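Chapter 7
State Estimation Across Several Cameras

7.1 What this chapter covers
7.2 The view record
7.3 Merging detections
7.4 Holding and not holding
7.5 When to throw an estimate away
Exercises

In Chapter 6 we wrote a detector that takes one color picture and returns a list of items, each with a label, a region and a confidence. We tested it on a fixed camera above a bench. In that setup the detector and the state of the world were nearly the same thing. If the detector reported a cup, the planner was told there was a cup.

A robot with two arms usually carries at least three cameras: one at the head and one at each wrist. The head camera sees a large area at a low level of detail. The wrist cameras see a small area well, and what they see changes every time an arm moves. The three sources report at different times, and they often report different things. The planner still needs a single answer to the question it asks before each step, such as "Where is the next towel?" or "Is the left gripper free?"

This chapter builds the program that gives that answer. We call it the estimator. It sits between the detectors of Chapter 6 and the task planner of Chapter 8, and it has three jobs: to collect what each camera reports, to decide which reports refer to the same object, and to keep a record of each object after it has gone out of view.

The code for the chapter is in the Paltance folder of the course files. It is 339 lines long, not counting tests. You will write the matching function yourself in Section 7.3, so the version you download will run but will treat every report as a new object.

7.1 What this chapter covers

The running case is tidying a hotel bathroom. The robot has to find the used towels, pick them up one at a time, and leave everything else alone. The task was set up by Maysoun Atallah for the first version of this course, and we have kept it because it causes trouble for simple estimators in ways that a bench does not.

First, towels have no fixed shape. The matching rule most students write first compares the outline of an object in one view with its outline in another. That works for boxes. A towel on a floor and the same towel in a gripper have almost nothing in common as outlines, and two different towels may look more alike than two views of one towel.

Second, bathrooms contain glass and mirrors. A mirror gives the detector a second door and a second handle. A glass panel lets the camera see an object that the arm can't reach in a straight line. The detector has no means of knowing either fact. The estimator can know them, provided the room map marks the mirror and the glass as special surfaces.

Third, the arms get in the way. From the head, an arm reaching for an object often covers part of it. A report that drops from high confidence to low confidence at that moment should not be read as the object leaving.

As you look at the three views that follow, write down for each one which facts you would let it change in the estimate. Keep the list. You will need it for Exercise 7.2.

Head view
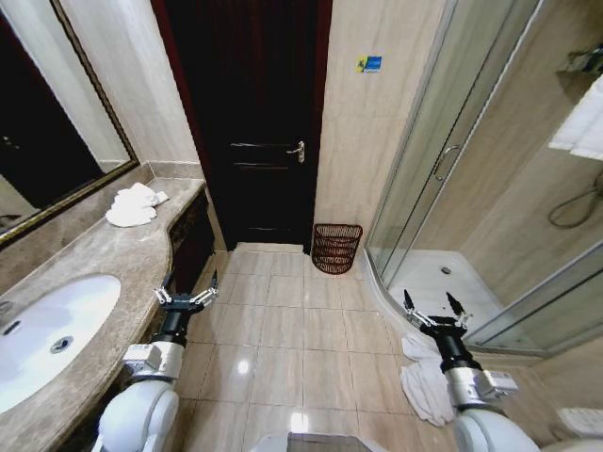

Wrist view, gripper holding a towel
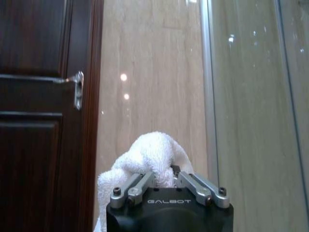 Wrist view, gripper open 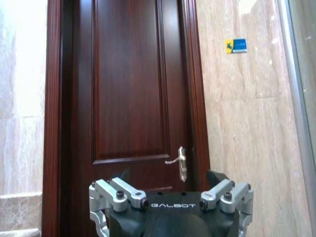 A common mistake at this stage is to treat the absence of a report as a report of absence. Suppose the estimate holds a towel on the floor and a wrist camera sends a detection list with no towel in it. The estimator must ask whether the stored position was inside that camera's field of view. If it was outside, the list says nothing about the towel and the record stays as it is. If it was inside and nothing blocked the line of sight, the confidence in the record should go down.

To make this check, the estimator needs the pose of each camera at the moment the picture was taken, and using the pose at the moment the list arrives is not good enough. In our test setup the detector takes 81 milliseconds per picture, and a moving wrist can turn far enough in that time to place a towel on the wrong side of a glass panel. Every report therefore carries the capture time, and the estimator looks up the pose in a short history. We store 200 poses per camera.

7.2 The view record

A view record is what the estimator keeps for each picture it has been told about. It has five fields:

source: head, left wrist or right wrist
capture_time: from the camera clock, in milliseconds
pose: looked up from the history, never sent by the detector
detections: the list from Chapter 6, unchanged
gripper_state: finger opening and motor current for that side, empty for the head

The last field may seem out of place in a record about vision. It is there to support the holding test in Section 7.4, which compares the finger opening with what the wrist camera reports. Neither one is enough alone. Fingers can close on themselves, and a towel can lie behind an open gripper and fill much of its camera's view.

Open the file view_record in the Paltance folder and find the function that builds a record. It rejects any report whose capture time is older than the oldest stored pose. Run the tests before you change anything, and check that the rejected reports are written to the log with their source and time.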